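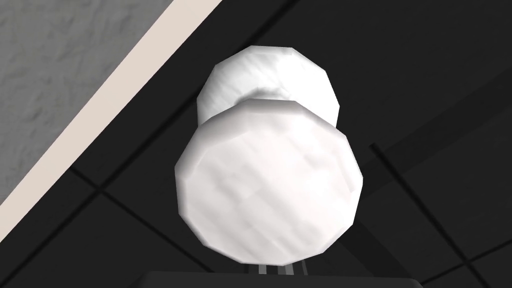

4.2 Picking up rounded objects in simulation

Figure 3. Rendered view of the white two-bulb object on the dark surface, with the top of the gripper at the bottom edge.

We have grown rather fond of the object in Figure 3, which gave us more trouble than all the cups and boxes together. Its two bulbs meet at a narrow waist, and a person tidying a kitchen would surely take hold of it there without a second thought. Our planner, trained on the Plestska set, kept reaching for the nearer bulb instead. We ran 2,448 simulated trials in May, using 101 starting poses, and Rodrigo Ibarra patiently went through the failures by hand. We would not yet trust the policy to clear a real counter, though we remain hopeful about the waist grasps described in Section 4.3.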